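Sourdough going stale by day two, what am I doing wrong?
Posted in Kitchen & Baking, 21st January

LambrosK
Hi all, first post so go easy on me! I've been baking sourdough since December and I'm pretty happy with the flavour, but by the second day the crust has gone leathery and the inside is dry enough that the kids won't touch it. I keep it in the plastic bag the flour came in (the big Zovley bag, I cut it down) and it lives on top of the fridge. Plain white loaf, bit of wholemeal, baked in a cast iron pot.

I've tried the fridge as well and I reckon that was worse?? My mum swears by a slice of apple in the bag, which just made everything smell like apple.
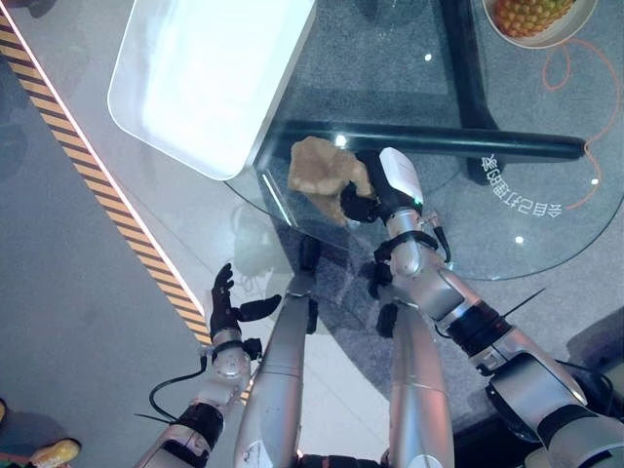 Anyway, the other thing is we only get through half a loaf a day, so by the time we're at the heel it's toast or nothing. Is there a proper way to store it, or should I just be baking smaller ones? Oven's an old Brellik, runs hot, if that matters.

Cheers,
Lambros Karras

Ferdinand Hofstetter
Hi Lambros, welcome. First up, get it off the top of the fridge! It's warm up there, and warm plus a plastic bag gives you a leathery crust and mould before long. The fridge proper is no good either, bread goes stale faster in the cold than it does on the bench.

What I do is let the loaf cool all the way (I mean hours, I bake after tea and don't cut it till breakfast) and then stand it cut side down on a board with a clean tea towel over the top. Day two it goes into a cotton bag, and whatever's left by that night gets sliced and frozen. Toast it straight from the freezer and you'd hardly pick it.

With an oven that runs hot you might be colouring the crust before the middle's done and then pulling it early, or else drying it right out trying to get there. Grab a cheap oven thermometer and see what yours is really doing. Mine was out by a mile and I'd been blaming my starter for months.

And yes, two small loaves, freeze one the day you bake it. Bit more water in the dough helps too, go up a little at a time or you'll be scraping it off the ceiling.

erley_baker
bread bin. got mine at the op shop in Erley for 3 bucks, never looked back

Nan of 5
I wouldn't bother with any of it love, stale bread is the best bit. Bread and butter pudding, crumbs for schnitzel, croutons done in the pan with garlic. If the whole loaf has gone hard, run it quickly under the tap, pop it in a hot oven for a few minutes and it comes back lovely, but you have to eat it then and there. Agree about the apple, never worked for me either.

LambrosK
Thanks everyone! Moved it off the fridge this arvo and I've got two little ones proving now. Will have a look for a thermometer on the weekend.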